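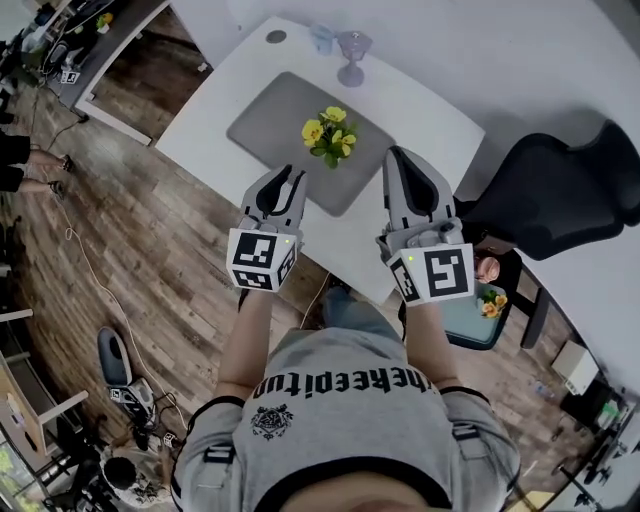 Doltik: Short Audio Diaries for a Town Library

Final report, Digital Media Practice
Anežka Dvořáček
Tue 16 June

1. Background

Doltik is a small web app for recording and sharing spoken diary entries of up to 2 minutes. I built it over two terms for the public library in Costine, which wanted local people to add their own recordings to its oral history shelf. The library already had tapes of long interviews, most of them recorded by one retired teacher. They are good interviews, but few people borrow them. The librarians asked whether shorter pieces, recorded by the speakers themselves on their own phones, would be easier to collect and easier to listen to.

My research question was: does a fixed prompt lead to more finished recordings than an open one?

2. What was built

The app has three screens. The first shows a prompt and a record button. The second plays the recording back and lets the speaker trim the start and the end. The third asks for a title, a street or neighborhood, and permission to publish. There is no account to create. Speakers get a link by email that lets them delete their entry later.

I wrote the front end in plain JavaScript. The first version used a waveform library, but it was slow on older phones and I removed it in February. The trimming tool now shows a simple bar with two handles. Sound files are converted on the server to one format and stored with the title, the date and the neighborhood.

Background noise was the main technical problem. Many people recorded in kitchens or outdoors. I tried a noise filter, and it made quiet voices sound hollow, so I left it out and put a line of advice on the first screen instead: "Sit somewhere soft, like a bed or a couch."

3. Method

The library handed out 900 cards with a printed code that opened the app. Half of the cards led to the open prompt, "Tell us something about living here." The other half led to a fixed prompt that changed each week, such as "What shop do you miss?" or "Who taught you to swim?"

A recording counted as finished if the speaker reached the third screen and pressed Publish. Anything stopped before that point was logged without the audio. I also interviewed four speakers by phone and two librarians in person.

4. Results

By the close of the trial, 231 recordings had been finished. The fixed prompt produced more than the open prompt in every week except the first, when the two were level. Speakers who got the open prompt more often stopped and started over, and many left the page during the second try.

The shop prompt did best. Most of the answers were about Domance, a hardware store on the main street that closed when its owner retired. Several speakers described the same bell on the door. One of the librarians has since put these entries together as a listening post beside the local history desk.

The permission question caused some confusion. Two of the four people I interviewed thought that "publish" meant their name would be shown. The wording was changed halfway through, so drop-off at that screen cannot be compared across the whole trial.

5. Limits

The cards were given out only at the library, so the speakers were mostly people who already go there. The weekly prompts were not tested against each other in a planned way. A popular topic may explain part of the difference between the two groups.

6. Costs and handover

Hosting and printing came in under the 2,000 set aside in the Huang student fund. The library now has the code, the server login and a short guide to adding prompts. Weekly backups are running. Search by neighborhood is unfinished and is listed in the guide as the next job.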